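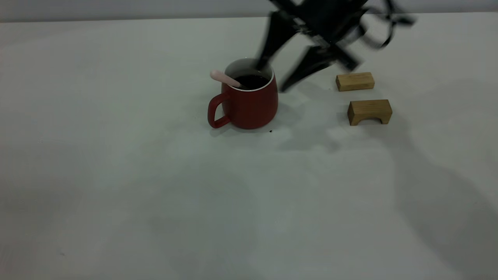 Dustell Mug, Brick Red

Our favorite everyday mug is back! Glossy brick red outside, white inside, with a big round handle that's easy to grab before you're fully awake. The ceramic is glazed all over, so coffee rinses right out – and there's room to stir without slopping it over the rim.

Samira Issa drew the shape for Zerdale, and we love how the body narrows just a little.

Item no. 1743
Holds 230 ml, filled short of the rim
Dishwasher and microwave safe
Spoon sold separately

The new batch is 100 mugs. Orders ship within 14 days, wrapped in plain paper.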